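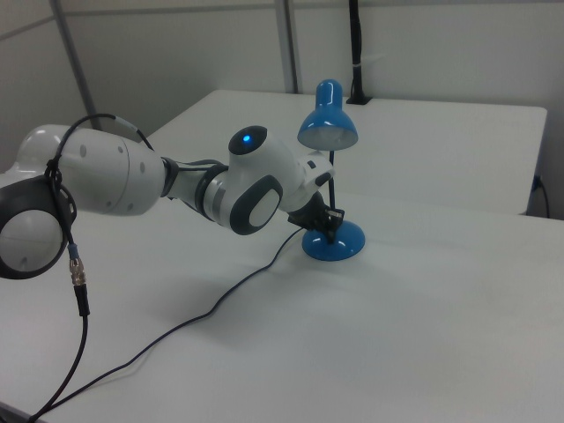
Journal > October > Sunday

Older – Newer – Archive – Contact

Slept until 8:00 and then did the desk, which I have been putting off since we moved to Jotville. Everything came off first. Two boxes of papers went into the closet without being opened, and the old phone chargers went in the trash.

The blue lamp stays. I had it on the left at the last place, but the window is on that side now and I only need light there after dinner. Tried it in the back corner and it threw my own shadow on the page. Moved it forward again. The white top shows every ring from a cup, so I wiped it twice and will have to find the coasters – they may be in the box marked Madari, with the kitchen towels.

Looked for a bulb in the hall cupboard. There was one in there, 800 lumens, probably too bright for reading. Will try it anyway before buying another.

Soup for lunch. Wrote two letters in the afternoon and paid the Trindel bill, 68 dollars, less than last month. Still no shelf for the dictionaries. They are on the floor by the chair and I have kicked them once already.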